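Reading a Failure Report Without Believing It
Handout for the session on fault analysis in robotic disassembly and reassembly. Instructor: Afroza Gunawardena 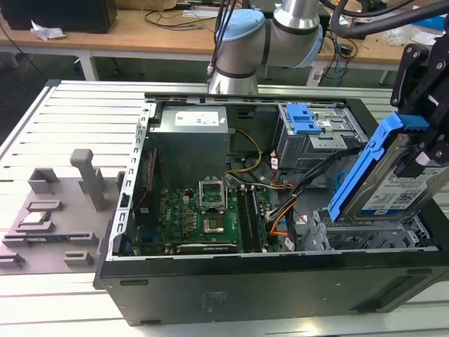 1. The job, and why it was supposed to be easy

The Triltside cell works on desktop computers. One arm, one gripper, a tower lying on its side with the panel off. The task we care about today is the hard disk: a 3.5-inch drive in a blue plastic carrier, held by the gripper and moved in or out of the case. The processor and memory have their own places on the fixture plate to the left of the tower, and we will leave them alone until next week.

The sales sheet for the Wistard control software calls drive handling a "solved operation." Keep that phrase in mind. A carrier is made for human thumbs. It flexes, it has a latch, and it has to go into a cage with sheet metal on either side. People do this without looking and swear at it a little. I would like to know who decided it was solved, and on how many different cases they tried it.

2. What was reported

On 8th July the cell stopped in the middle of an insertion run. The log gave one line: "Insertion incomplete, part misaligned, operator reset." The operator pressed reset, the run carried on, and the stop was filed as a part fault. That went into the weekly figures as a bad carrier.

When the tower was taken off the table later, one rail of the carrier was cracked and a power lead near the drive area had been pinched hard enough to mark the insulation. The board itself tested fine. The drive did not spin up. Whether it would have spun up that morning, we don't know. It had not been tested before the run, so please don't write "the robot destroyed the drive" in your answers. Several of you did last year.

3. The official explanation

The Plesto integration team wrote a two-page report. Their account goes like this:

The carrier was slightly out of shape.
It caught on the lip of the cage.
The force limit tripped as designed.
The safety function worked.

Each of these could be true. Look at what is holding them up, though. The carrier was measured after it cracked. The catch on the lip is a guess from the position of the arm at the stop. And the force limit did trip, but it was set at 100 newtons, and the carrier rail gave way somewhere below that. A limit that trips after the part has broken has protected the arm. I am not willing to call that a success for the computer.

4. What the log leaves out

The force record is sampled at 60 hertz and the file for that run has 3000 samples in it. That sounds like plenty. The contact itself takes up very few of them, and the filter smooths the peak before it is written down. So the number in the log is lower than the force at the gripper, by an amount that was never measured.

There is no entry for cable position, either. Look again at the picture and follow the loose wiring down the side of the motherboard toward the drives. The planner has no model of any of it. To the software, the inside of the case is a set of rigid boxes — the soft things are missing. A cable that has moved between one tower and the next is invisible until something presses on it.

5. A second explanation

Siddiqui, the small lab that ran the repeat trials, got the same stop with a new carrier by moving a lead into the path of the drive. They managed it 2 times. This is better evidence than the Plesto report offers, and still thin. They knew what they were looking for, and they used a different tower. I find their version more likely. I would not bet a production line on it.

6. Safety points

Reset is a decision. Before anyone presses it, look into the case from above with the arm held.

Don't reach in to free a cable while the gripper is holding a part. A stopped arm may still be powered, and a drive can drop onto your hand or onto the board.

"Part misaligned" is the software's opinion. Write down what you saw separately.

7. For discussion

Which claims in section 3 could have been checked on the day, and with what?
What force limit would you choose, and how would you defend it to someone who is paid by cycle time?
Draft a replacement for the one-line log entry. Keep it under 60 words and leave out anything you would have to guess.

Bring the draft on paper.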